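Stenham lab teaches arm by remote

24 January 2026. Block sorting, by remote control. Florov is running the trials at its Stenham site, 14 operators so far, each one steering the arm from a desk in the next room. 86 runs saved, more in July if the money holds. Operators get two practice goes then its straight to recording. Hardest bit is judging depth, several said.

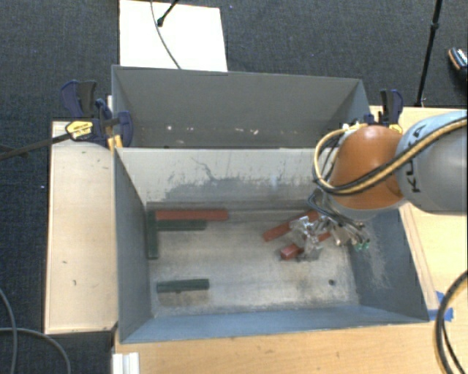
Gripper over the red blocks, KUKA arm, Stenham.

Florov says teh recordings will be shared with Marinho.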